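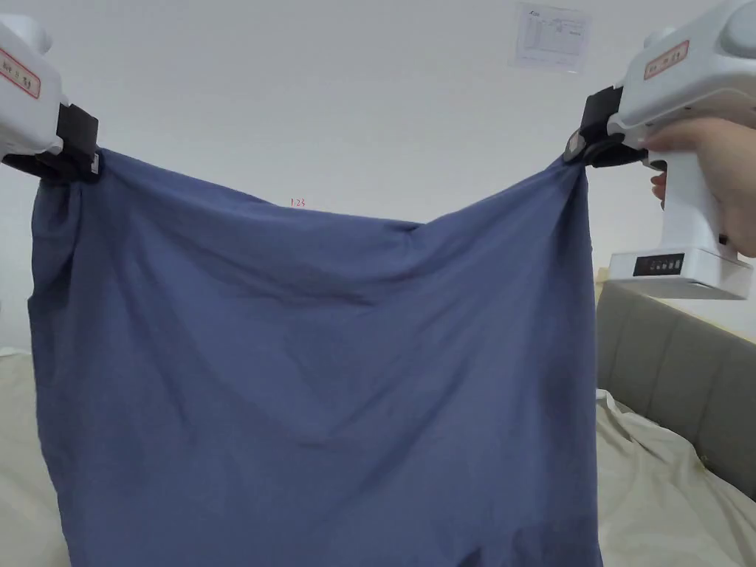
Section 2. Folding large flat pieces on the bed (top sheets, throws, thin covers)

Do the beige bottom sheet first, then start folding. Pick the piece up by two corners on the same side and let the rest hang. If the top edge sags in the middle, like on the blue one, move your hands apart till it's nearly straight. Long slanted crease = one corner is higher. Even them up.

1. Two corners, one in each hand. Let it drop.
2. Shake once. Not hard.
3. Lower the far edge onto the bed, walk it back toward you.
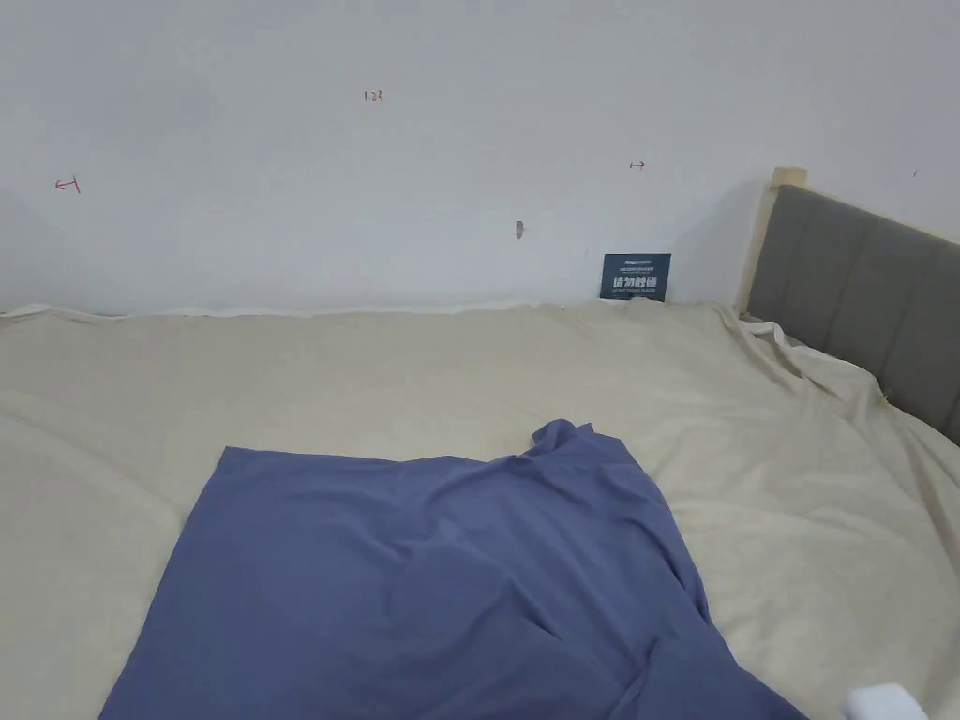

4. Smooth from the middle out. Corners last, pull any bunched one flat.
5. Fold in half, edge to edge. Then agian.

NOTE: King size, get a second person for step 3.

CAUTION: Don't yank by one corner. Thin weaves strech and wont lie square after.

Section 3, storing, gets added in September.

Comments (2)

Harb: Step 3 toward me or away? I've been doing it backwards for years

Majdi Sabbagh: Toward you. Will reword it

We use cookies to remember your settings. Accept | Manage

© Stoltuseck Home Guides | Contact | Back to top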